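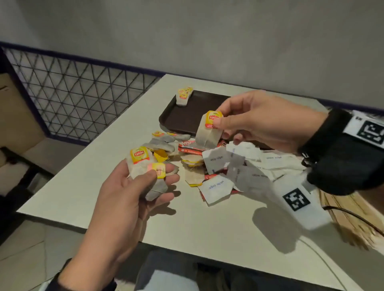 Sorting used tea bags and sugar packets by hand.

Can a machine do the chores yet? Your questions, my answers
August, by the Clanorwood chores desk

I get the same handful of emails every month, so I've put the answers in one place. I've spent a good while visiting workshops and trade days for this site, and I drink a lot of tea at them.

So can I buy a robot that tidies up after people?

Not one I'd spend my own money on. You can buy one that hoovers, one that mows and one that carries plates from a kitchen to a table, and they're all pretty decent at it. Picking up the mess on the table when the customers have gone is another matter. A used tea bag sags, the string catches on things, and the little paper tag wants to stay with whatever it's touching. I watched the Estum arm have a go at a pile of soft rubbish at a trade day in Emgate and it got through 10 bits in the time it took me to eat a sandwich (a big sandwich, but still).

Why is paper so hard? It weighs nothing!

That's half the trouble! A mug pushes back when you grip it, so the machine knows it has got hold of something. A paper sachet just folds.

What about opening things? 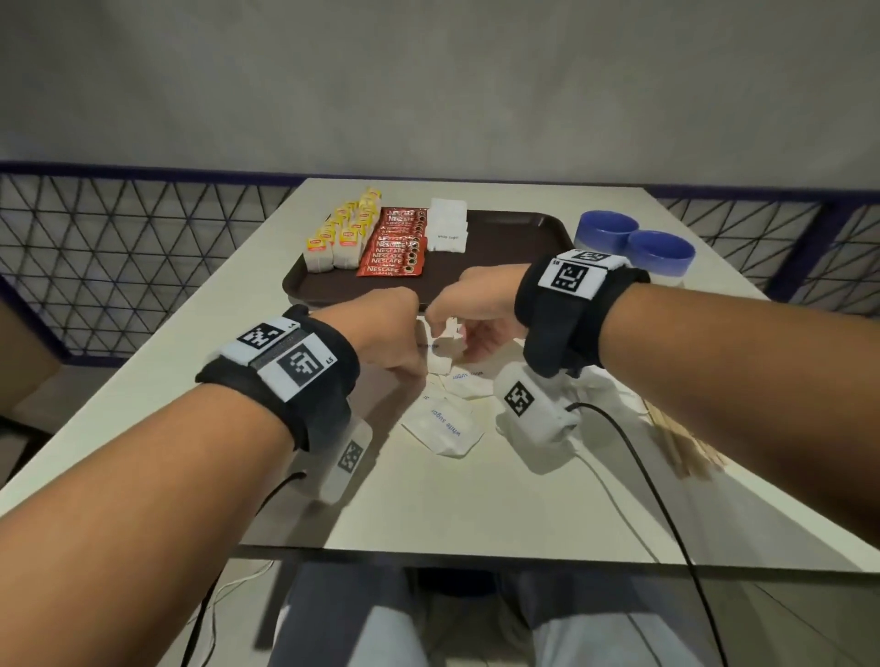 Opening packets is the job I'd put at the very bottom of the list, well below folding towels. You need two hands doing different things at the same moment, and each has to feel what the other is up to. Think of a little white sugar packet being pulled apart between the fingers of both hands — most of us could do it while chatting. The Anghel team told me their two-armed machine managed 70 packets out of a hundred on a good day, and that was with the packets handed to it the right way up. Laying out a tray with the tea bags standing in rows and the coffee sticks side by side is far more its sort of thing, as everything starts flat, dry and factory-made.

Will it put café staff out of work?

I can't see it from here. The places I've visited want help with the dull bits at closing time. Ask me again in a few years.

How much would one cost me?

The cheapest gripper I've been quoted was £1258, and that's the hand only. You still need an arm, a computer and someone patient.

Is there anything I can do to make my place easier for a machine?

Use trays with a rim, keep things in the same spot, and buy sugar in cubes or a jar. Your staff will thank you for that last one too.

Comments

teapotlid: We've had a plate carrier at work since spring. Lovely thing, stops dead if you drop a napkin in front of it. Still clear the tables by hand.

Marrowfat: 70 out of a hundred is better than my husband with a ketchup sachet.

nightshift_2: Did you ask Anghel what happens to the other thirty? I'd want to know where the sugar goes before I had one near my floor.

teapotlid: Everywhere, I should think. Ours gets everywhere on a Monday as it is.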